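Irside household handling data – progress report to Prunby
Prepared by Seema Prajapati, 14 April 2026
2 min read

Collection for the container task is on schedule. The target is 1,000 usable demonstrations and we now hold 1,002, of which Babita Pandey has reviewed 300. The rest will be reviewed before we train on them.

Each demonstration is done by one person with two hand-held grippers, and both cameras record. Clear and cloudy plastic was the item you asked us to put first, as the earlier policy lost track of it on pale surfaces. 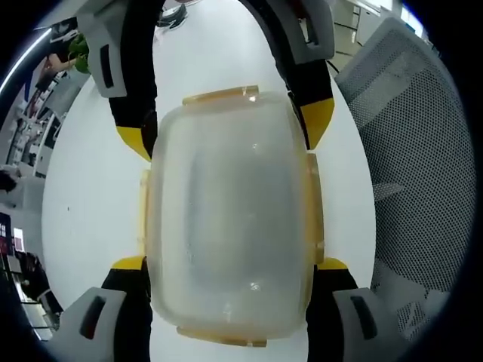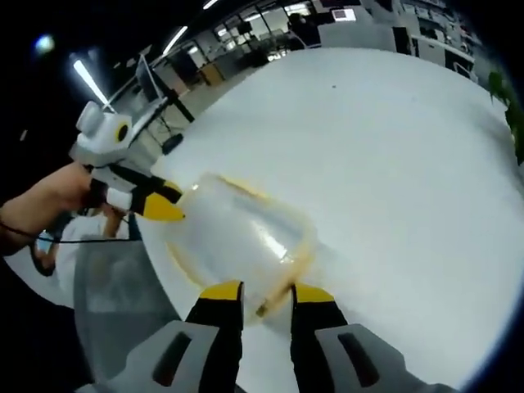 Translucent food container, white table: 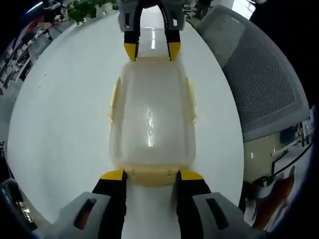 Review is slower than planned. The main reasons for rejection so far are a late start to the recording and time stamps that drift between the two grippers. Abhishek Maurya has changed the start-up routine so both clocks are set together – we will know from the next batch if that is enough.

We have also agreed on one labeling rule. A regrasp counts as part of the same demonstration unless the operator lets go with both grippers.

Next period:
- finish the review
- record 150 more demonstrations on a dark surface
- send a first training run to Mallwood for testing

Spending is within budget. We ask to move the unused travel money to storage.

Comments (3)

Zinhle Ngubane: Can the rejected ones be kept? We could use them for the failure set.

Seema Prajapati: Yes, they stay on the server, tagged with the reason.

Pushpa Solanki: Fine with the storage request. Please send me the amount.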